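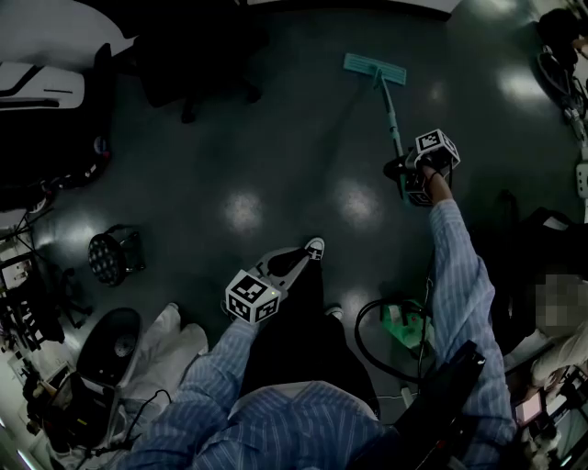
4. Your first floor session with the Vidum hand-held pair

By now both grippers should be charged and paired, so let's get you mopping! We start people on a mop because it's forgiving, and because a long handle teaches your hands a lot about how the jaws like to hold things.

1. Pick up one gripper in each hand and wait for the indicator light to settle.

2. Turn the marker cubes so they face outward. Keep sleeves and hair clear of them.

3. Close one gripper on the mop handle, squarely and not at a slant. A firm squeeze is plenty - the jaws don't need your full strength.

4. Start recording and stand still for 5 seconds.

5. Mop in slow, easy strokes, and let your feet follow the mop head.

6. Stop recording before you let go of the handle.

Note: Shiny floors throw back the overhead lights. If the Jalusden app shows "marker lost" more than once in a session, dim the lights or move over a few steps and try again.

Note: Each gripper stores 400 clips. Anil Shenoy on our support desk suggests emptying them at lunch, and we've found that a very good habit.

CAUTION: Coil loose cables and move them out of your walking path. It's easy to forget your feet when you are watching your hands.

CAUTION: Never rinse the jaws under a tap. Wipe them with a dry cloth, then go on to section 5.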